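Bedside Storage Project, Stisden Short-Stay Unit
Progress report to the Niridbridge Fund
Submitted by Laurinda Rebelo, project lead
Mon 1 March

Where we are

The grant pays for the replacement of bedside furniture in the short-stay unit at Stisden, and for the time needed to work out where patients' belongings should go once the old lockers are out. This report covers the second period. The first report dealt with the survey of the rooms and the choice of supplier, and I have not repeated that material except where something has changed.

Deliveries are complete for the first 13 rooms. Each of those rooms now has a bedside cabinet, a basket and a lidded container, and the old lockers have gone to the basement for disposal. The rooms on the garden side have not been started. They were due to begin in this period and will now begin in April, for reasons given under Delays.

Spending is within the approved budget. Pui-shan Fang has sent the detailed figures separately, on the form you supplied.

The cabinets

We bought from Antunes, as agreed. The model is plastic, in white and light blue, with drawers, an open shelf underneath and a lock at the top. It runs on casters. The old lockers stood on fixed feet and had to be dragged away from the wall for cleaning, which marked the floors. On the daily cleaning rounds the new ones get pushed out, wiped down behind and pushed back by a single person.

Every cabinet arrived assembled. Two had a drawer that would not close fully, and Antunes sent replacement runners, which Huw Penry fitted the same afternoon. One cabinet had a cracked panel at the back. We kept it, with a partial credit from the supplier, and it is in use in a room where the back faces the wall.

We had asked in the first report whether we could spend part of the contingency on the lockable version. You agreed, and all of the cabinets are lockable. Patients on short stays bring phones, wallets, hearing aids and sometimes jewelry, and before the change the only secure place was the office safe. Requests to use the safe have dropped since the cabinets went in. We have not kept a formal count of this, but the evening shift brought it up without being asked.

Surfaces and cleaning

Lourenço Torres runs the cleaning schedule and has gone over the surfaces of the bedside furniture with the infection control nurse. Their main interest was in curved edges and joins, where dirt tends to collect on older pieces. The teal and white plastic in the rooms wipes clean with the standard detergent and has not yellowed or gone cloudy so far. It does show fine scratches if a scouring pad is used on it, and scouring pads have been taken off the carts.
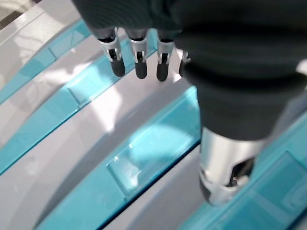

Lourenço has written a one-page cleaning sheet covering the top, the drawer fronts, the handles, the shelf and the casters. The casters were left out of the first version. Hair and thread wind around the axles and after a few weeks the wheels stop turning freely. They are now checked at each discharge clean. The sheet is kept on the cleaning cart, and a copy is attached to this report as Appendix A.

The floors in the finished rooms were stripped and resealed before the cabinets went in. This was paid for by Stisden and not from the grant. I mention it only because it added two days to each group of rooms and affected the order in which we did them.

What goes where

The larger part of the work in this period has been deciding how the storage should be used. The furniture is only some help if the space in it is set out the same way from room to room, so that a nurse coming in at night can find a patient's glasses without turning the light on and opening every drawer.

We tried one layout for the first few rooms and changed it after talking with patients and staff. The current layout is as follows.

Top of the cabinet: water, tissues, the call handset, and whatever the patient wants within reach. Staff are asked to leave no equipment there.

Top drawer: glasses, hearing aids, dentures in their case, phone and charger.

Middle drawer: toiletries and personal papers.

Bottom drawer: nightwear and underwear.

Open shelf: slippers, or a small bag.

Basket: laundry waiting to be taken home by family.

Lidded container: spare linen for that bed.

The layout we started with had slippers in the bottom drawer and nightwear on the shelf. Patients did not like having their clothes on show, and several could not bend far enough to close the bottom drawer after getting their slippers out. Swapping the two solved most of that. Some patients still prefer the slippers on the floor by the bed, and the physical therapists would like them there too, provided they are side by side and not kicked under the frame.

The basket and the container took more discussion than I expected. They were bought as an afterthought, with money left from the furniture line, and for the first weeks they had no fixed place. In some rooms they ended up on top of the cabinet and in others behind the door. Ashwin Nadar, the day charge nurse, asked that they stay on the floor near the cabinet and away from the side of the bed the patient gets out on. We have adopted that as the rule. 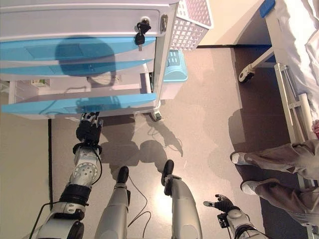

Keys have been the weakest part of the arrangement. Each cabinet came with 2 keys. Our plan was for the patient to hold one and for the other to hang on a numbered board in the office. In practice, patients went home with their key in a pocket, and the spare was then used for the next patient, leaving nothing on the board. By the end of the period we had lost enough keys that three cabinets could not be locked.

We have made two changes. The keys now have a fob on them, large enough to be noticed in a coat pocket. The discharge checklist also has a line for the key, placed next to the line for medication to take home, as that part of the list is always read through with the patient in person. Antunes will cut replacements by lock number, and we have ordered a set for every cabinet. The cost came out of contingency and was under $300.

We have also asked staff to leave the key in the lock when a room is being made ready, so that the next patient finds it and it can be explained at admission. This has been followed in most rooms. The weekend shifts were not told at the same time as the weekday shifts, and that was my mistake.

Feedback

We left a short card in each of the finished rooms, with room for comments. We received up to 80 back, if I include those that were only partly filled in. Most of the comments were about food and noise. Of those that dealt with the furniture, the majority were satisfied. The points that came up more than once were:

The drawers open easily, including for people with weak hands.

The cabinet moves when a person leans on it to stand up.

The lower shelf is hard to see into from the bed.

The blue is "cheerful" or, in one case, "like a dentist's."

We have taken the second point seriously. A cabinet on wheels is not something to lean on, and a patient who expects it to hold still could fall. The casters on the cabinets can be locked, but the brakes were being left off after cleaning. Setting them is now the last item on the cleaning sheet, and the admitting nurse checks them again. No falls connected with the cabinets have been reported. Ashwin is reviewing this each month and will tell me at once if that changes.

Delays

The garden-side rooms were held back for two reasons. The first was a leak from the roof drain, which had to be repaired and the wall dried out before any furniture went in. The second was a late delivery of containers from Drinon. The lids in the first shipment did not fit and the whole batch was returned. The replacements have arrived and are in the basement — Huw has checked every lid.

We could have gone ahead in those rooms with cabinets alone, but the staff asked us to wait and set up each room completely in one visit. I agreed with them. It means fewer moves for patients and only one round of explaining.

Work planned for the next period

Start the garden-side rooms in April, working from the nurses' station outward.

Finish the replacement of keys and relabel the key board.

Run a short session for weekend and night staff on the layout, the keys and the brakes.

Decide what to do about the open shelf. Pui-shan has suggested a shallow tray that slides forward, and we have asked Antunes for a price. If it is more than we can cover from contingency we will leave the shelf as it is.

Arrange collection of the old lockers. A local furniture reuse store has asked for the sounder ones, and the remainder will go for scrap.

Decision requested

We would like your approval to move the unspent part of the training line into furniture, to buy one spare cabinet. At present, if a cabinet has to come out for repair, the room goes without. A spare would be kept in the basement and swapped in. Pui-shan's figures show the amount and the effect on both lines. The supplier is holding the current price until the end of April, and a reply before then would be appreciated.

Appendix A: Cleaning sheet, bedside furniture
Appendix B: Storage layout, as posted in rooms
Appendix C: Comment card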